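Istik Pick Planner: Frequently Asked Questions
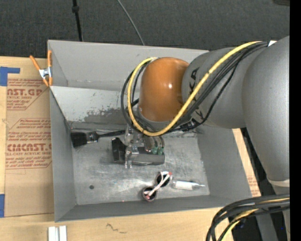
Somebody on the Hattar users' list wrote in to ask why a planner needs an FAQ this long when all it does is choose where to grab. Fair question. Most of the answers come down to the word "choose."

What does Istik do?
It takes a depth image of a bin, proposes grasps, scores them, and hands the best one to the motion planner. If the motion planner refuses, it hands over the next one. It will do this up to 8 times before it gives up and tells you the bin is empty, which you may find insulting when the bin is plainly not empty. See below.

Why does it say the bin is empty when it isn't?
"Empty" is the status code for "no reachable grasp." We inherited the name from Drorneck and half the plugins depend on it. Check the log for NO_IK or WALL_CLEARANCE. Nearly always it's WALL_CLEARANCE.

Can I turn off WALL_CLEARANCE?
Yes. Please own the bin first.

It ignores clear plastic.
Depth sensors see clear plastic about as well as birds see windows. Turn on fill_from_color and the planner will guess the missing surface from the color image. The guess is fine for tubes and bottles, less fine for bags. Scratched metal floors can also produce phantom objects, so if the arm makes a confident grab at nothing, raise min_height by 2 mm and try again.

Why does it always go for the brush?
Long thin handles score well: plenty of room on both sides, easy approach. The score knows nothing about what you want. If order matters, pass a priority list. Otherwise you'll get the easy things first and a bin full of awkward ones by lunch.

How are cables handled?
Badly, until you model them. The stock arm model is bare, and yours probably has a hose pack or a bundle of cable hanging off the wrist. Add a padded collision shape around it - a fat capsule will do - and limit the last joint. Expect to lose a few grasps in the corners.

How many grasps does it sample?
4,000 per image by default. Doubling this makes planning slower and makes people feel better. We have not measured the second effect.

Do I have to recalibrate if I move the bin?
No, just rerun find_bin. If you move the camera, yes. If you "barely touched" the camera, also yes.

Does it work with Anora grippers?
The two-finger ones, yes. Load the finger geometry from the tools folder and set the opening width by hand. Version 5 will read it from the controller.

When is version 5 coming out?
December. We have been careful not to say which one.

Where do I send a bug report?
Use the tracker, and attach the depth image, the log and your config file. Reports that consist of a video of the arm and the word "why" are read with sympathy and closed.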